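Chapter 7
Asking First: Permits, Marches and Public Meetings

January
By Marwan Hourani
Reading time: 16 minutes (whole chapter)

The last chapter dealt with punishment after the event: the speaker says something, the state objects, and a court decides whether the state may fine or jail him for it. This chapter deals with an earlier stage. A group wants to march, hold a rally or set up a stall in a public square, and the law says it must ask first. The question is how much power the official who receives the request may have.

Most towns have a permit rule of some kind, and most of the time it causes no trouble. Roads have to be closed, buses sent another way, and two groups cannot use the same bandstand at noon. Courts have long accepted that a town may deal with these matters in advance. What they have been slow to accept is a rule that lets an official choose between groups according to what they plan to say, or a rule so loosely worded that nobody could tell whether he had done so.

We begin with an imagined town, Tillel, and will return to it throughout the chapter. The Tillel by-law is short. Any gathering of more than 40 people in a street or park needs a permit. The organiser applies to the clerk at least 16 days ahead. The clerk may refuse if the gathering is "not in keeping with the good order and character of the town". The fee is set by the clerk "having regard to the likely cost". There is no right of appeal.

Two groups apply in the same month. The Berrada Tenants' League wants to walk from the station to the town hall to protest against rent rises. The Lultora Choral Society wants to walk the same route, singing, on a different day. The choir gets its permit and pays nothing. The League is told that it may march if it pays 3,949 pounds towards policing, and that the clerk has doubts about its banners.

It is easy to feel that something is wrong. The harder task is to say exactly what, and a good answer separates at least four complaints. The clerk may have treated the League worse on account of its message. The by-law may be bad on its face, whatever the clerk did, as "character of the town" gives him nothing to measure against. The fee may be unlawful if it rises with the number of opponents expected to turn up. And the missing appeal may be a fault in itself, for a march refused in June and allowed the next January is often no use to anyone.

These complaints call for different evidence. The first needs facts about the clerk: what he wrote, what he said, how he dealt with other requests. The second needs only the text of the by-law. That is why lawyers for marchers so often lead with the second. It is cheaper to prove, and if it succeeds the whole rule falls, where a win on the first may do no more than get one permit issued.

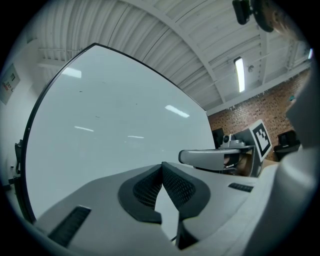
Carnis, reading a draft of this chapter, objected that the second complaint lets too many people win. If a by-law is badly worded but the clerk has always been fair, she wrote, why should a court strike it down at the request of a group that got its permit on time? "You are asking the judge to punish a town for something it might do."

The objection is a serious one and students should not brush it aside. The usual reply has to do with people who never apply. A group that expects to be refused, or to be charged a sum it cannot pay, may stay at home. There will be no refusal letter and no case. A court that waited for clear proof of unfair treatment would see only the groups stubborn enough to apply and rich enough to sue. Whether that reply is strong enough to justify striking down a rule in full, or only the worst words in it, is taken up in section 7.4.

Before going on, a few terms need fixing.

A prior restraint is a rule or order that stops speech before it happens. A permit rule is one sort. A court order forbidding a newspaper to print a story is another, and is generally judged more harshly.

A rule is content-neutral if it applies in the same way whatever the speaker wants to say. A ban on loudspeakers after 10 at night is content-neutral. A ban on loudspeakers used for political speeches is not.

A time, place and manner rule controls when, where or how people speak. Such a rule must usually be content-neutral, must serve a real public need, and must leave the speaker some other good way of reaching the audience. Calling a rule by this name does not make it one - the court will look at what it does.

Unbridled discretion describes power given to an official without standards that a court could check. In Tillel, the "character" test is the obvious candidate. The fee clause is a less obvious one, and you may want to make up your mind about it now and compare your view with the one you hold after section 7.3.

The chapter goes in this order. Section 7.1 sets out where the public has a right to gather at all, as a street corner and a barracks yard are not treated alike. Section 7.2 looks at standards for granting and refusing. Section 7.3 covers fees, deposits and insurance. Section 7.4 returns to the point raised by Carnis, and section 7.5 deals with appeals and the speed at which they must be heard. The full text of the Tillel by-law, with the letters sent to both groups, is on page 214. Read it before starting section 7.2 and mark each phrase that leaves the clerk a choice.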